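Skolberg 701 White Work Table: Long-Term Review

Reviewed by Delwyn Gilchrist
October 21, 2025

The Skolberg 701 is a flat-packed work table with a plain white top, sold for hobby rooms, small workshops and shared desks. I bought mine in June at full price, assembled it the same afternoon, and have used it most days for sorting parts, cutting card, marking out and light assembly. The review covers the top in more detail than the legs. The legs are ordinary.

What comes in the carton

The top ships face down on a foam sheet. Legs, cross rails and hardware are packed in a separate inner box. The hardware bag had the correct contents plus one spare bolt. The instructions are a single folded sheet with line drawings and no text, and step 3 shows the long rail upside down. Compare it with the drawing on the back of the sheet before tightening anything.

A hex key is included. It is short and the corners round off quickly, so use your own.

Assembly

Allow an hour alone, less with a second person to hold the rail. The inserts under the top were seated square and the bolts started by hand. One leg needed its foot backed out two turns to sit level on my floor. I retightened all the bolts after a week of use and got a quarter turn on most of them. They have not moved again.

The leveling feet are threaded plastic. They hold their setting as long as the table stays put. Drag it and they unscrew.

Surface

The finish is matte white with no grain or pattern. Under my overhead light it reads slightly cool, closer to a pale gray than to paper white. Anyone matching it to a warm white cabinet should get a sample first. Skolberg sends them on request, though mine took a while.

Glare is low. I compared it with the gloss top on an older Neltent desk, which throws a hard reflection of the ceiling fitting straight back at a seated user. The 701 gives a soft gradient at most. Shadows do show on it, and if the lamp is behind you your own arms will darken the area you are working on. A lamp on each side fixes most of this.

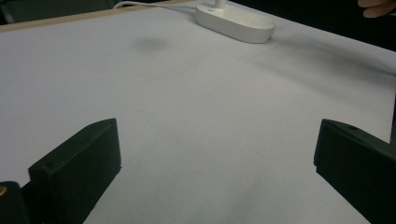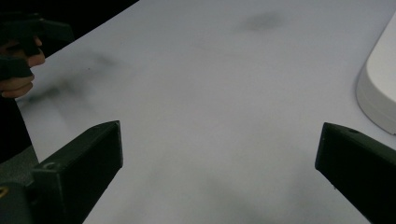

Marks and cleaning

White shows everything, and a matte white holds on to some of it. Results after several months:

Pencil: lifts with a damp cloth if done the same day. Older lines need a soft eraser first.

Graphite dust and general gray smudging: the most common complaint, and a fair one. A dry cloth spreads it. Use a damp microfiber cloth with a drop of dish soap, then a second cloth to dry.

Ballpoint: isopropyl alcohol at 70 percent took off all but a faint line. Test it on the underside before using it on the top.

Cyanoacrylate glue: does not come off cleanly. I have one dull spot where I scraped too hard.

Coffee: no stain after an hour.

Abrasive pads should be kept away from it. They polish the matte finish, and the shiny patch is then visible from any low angle. For knife work I use a cutting mat. For glue and ink I lay down a sheet of paper, and I would suggest that as a habit from the first day.

Stability

Front to back the table is firm. Side to side there is a small amount of movement at full height, enough to notice when erasing hard and not enough to upset a tray of screws. Pushing one end against a wall removes it. The Czerwiński bench I used before had a steel back panel and was stiffer, but it also took two people to move.

The long edges are straight and square enough to register a T-square against, which I did not expect at this price. The corners are sharper than I like. Noeline Whitelaw, who shares the room with me, put clear bumpers on hers.

Working area

The clear area is generous for one person and workable for two, provided both keep their tools off the middle. There is no lip, so round parts will roll off if the feet are not level. A shallow tray solves it. The small black clamps Serketti makes for its own desks also fit the edge, although I had to remove the rubber cap from one of them.

Faults

Short hex key, one wrong drawing, plastic feet, sharp corners. The finish needs more wiping than a gray or speckled top would. Replacement feet are sold only as a full set, and the customer service reply on that point took two emails.

Who should buy it

Good for sorting, drafting, model work and electronics, where small dark parts need to stand out against the top. Less good for painting without a cover sheet. Unsuitable for anything involving a vise.

I have ordered the metal feet and will add a note once they have been on for a month.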